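4.2 What the money went on

I should say at the start that we are not rich. The whole tabletop set-up was planned against a ceiling of 1000 pounds, which sounded like plenty when I wrote the bid in November and rather less so once I'd opened a supplier's page. The arm and gripper came from Jenness and took 635 of it, spare servos not included (I argued for the spares and lost, and I'm still cross). That left us the tracked base, the cables and the toys to sort out. 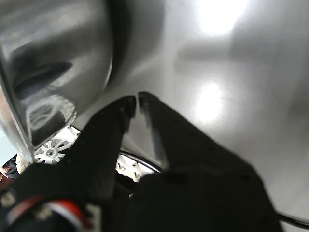
Should a small lab buy the spares on day one? Buy one spare servo for the joint that carries the most weight, and leave the others until something fails.

Toy food was the cheapest line in the budget by miles, at 38 pounds, and I'd happily have spent double. We wanted things that differ in shape and colour, because a gripper that copes with a long curved thing may make a right mess of a round one, and you only learn that by having both to hand. We also priced a set of moulded test blocks from Bălan. Lovely things! But one block cost more than our entire vegetable patch, so that was that.
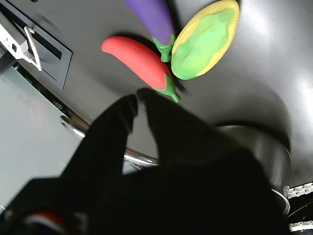 Delivery was the part I got badly wrong. I'd allowed nothing for it, and the parts came from three places, each with its own charge, so the money I had put by for a second gripper went on postage instead. The Edunero group plan this better than we did: they keep a line for carriage and another for breakages, and they don't let anyone raid either.

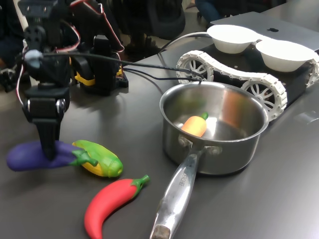

Oltdale disagreed with us on this when they read a draft, and said that a second gripper should be bought before anything else, even if the base has to wait a year. I can see the sense in it. We'd still want the base early, as the mount and the cable lengths all depend on it, and changing those late means buying them twice (ask me how I know).

Running costs are left out of the total, as are the laptop and the furniture, which we had already. 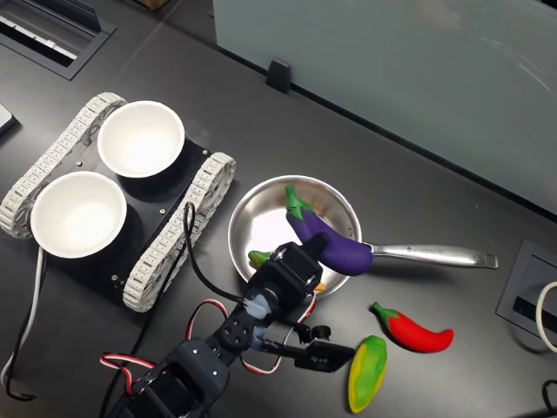 Figure 8. The tabletop workspace, with arm, tracked chassis, pan and toy vegetables.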